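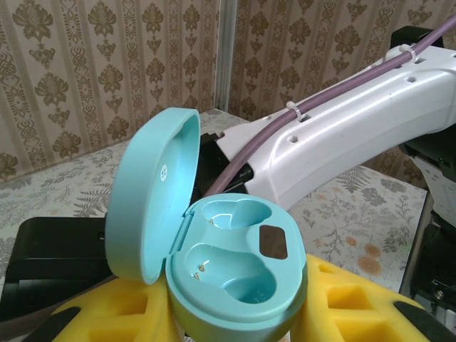 ## 3. Hanging your Plomau curtain panels

By now the Terker rail should be up and level, so you're through the dusty part and on to the nice part! Take your time with this one. Fabric is much easier to hang when you aren't in a rush.

1. Unfold both panels and lay them over a bed or the back of a sofa for an hour or two. The creases from the bag drop out a good deal by themselves.
2. Slide the hooks into the header tape, one every 90 mm, starting right at the outer edge.
3. Clip the first hook to the end glider and work your way toward the middle of the window - a second pair of hands is lovely here, especially with the 305 cm drop.
4. Pull the cords until the panel is as full as you like, then tie them off in a loose bow.
5. Fold the pleats by hand from top to bottom and tie them softly with ribbon overnight.

**Note:** Don't trim the cords. You'll want the full length back when the panels go in the wash.

**Caution:** The rail holds up to 200 hooks, but the lined Skitwood velvet is heavy. Fit the extra center bracket before you hang it, and keep all loose cords well out of reach of children and pets.

If your window is an awkward shape (bays often are), Tin-yau Ng's fitting sheet for the Shih corner piece is tucked in behind the back cover.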